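Benmoussa Bedding Help Desk
Ticket 919: Pink fluff on black clothes after folding them on the Purmont rose sheet
Status: Solved

Hello, and thank you in advance for reading all this, because I do go on a bit. I bought the Purmont sheet in August, the pink one with the roses and the blue border, and I'm very fond of it. It's the prettiest thing in the bedroom. My trouble is that I do all my folding on the bed (I have done for years, it's the right height for my back) and nearly everything we wear is black. Since the new sheet went on, the socks and tops have been going into the drawer with a fine pink fluff on them.
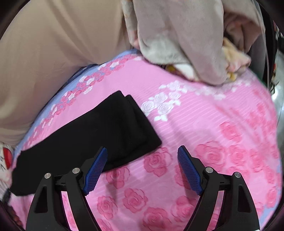 I thought at first it was the tumble dryer, so I cleaned the filter and ran a load of black things on their own. They came out perfectly clean. I folded half on the bed and half on the kitchen table, and only the bed half had fluff. I've washed the sheet twice at 40 with my usual powder and a good splash of softener, and I can't say it made much difference. Is it faulty, or am I doing something silly?

Reply from the help desk, Saturday

Good morning, and please don't apologise, the kitchen table test was a great help to us! It doesn't sound like a fault. The Purmont has a fine rib running across it, and new ribbed cotton does shed for the first few washes. Could you try the following and let us know how you get on?

1. Wash the sheet by itself, inside out, with no softener at all.
2. Add a second rinse if your machine has one.
3. Give it a firm shake outdoors before you put it back on the bed.
4. Fold the black things inside out for now, the thick ones especially.

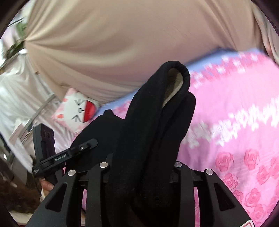
On softener, we do know it feels like the kind thing to do to a new sheet, but it leaves a coating that holds on to loose fibres and then lets them go a few at a time. We'd leave it out for good with this range. If you have a bottle of Kelix rinse in the cupboard, the same goes for that, I'm afraid.

Update from customer

Well, I've done it all, and I was quite strict with myself about the softener. After the first wash there was still a little fluff on the leggings. After the third I ran my hand over a black jumper by the window and found about two specks, and I'm calling that a win. The roses are as bright as ever too, which had been my other worry.

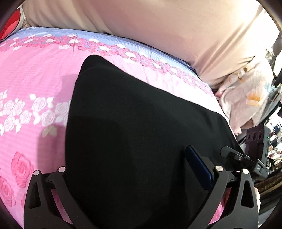 Purmont sheet, pink rose print with the light blue band along the edge.

I'll keep folding inside out for a while, partly out of habit now. Please do close the ticket, and thank you for being so patient with me.

Closed by help desk. Cause: loose fibre from new cloth, made worse by softener. No replacement sent.

Comments (3)

Same thing with my green one. Leaving the softener out sorted it in two washes.

I just throw an old flat sheet over the top before I start folding, saves all the bother!

Does this go for the Serkcombe pillowcases as well? Mine are shedding all over my dressing gown.

Contact the help desk | © Benmoussa Bedding | Back to top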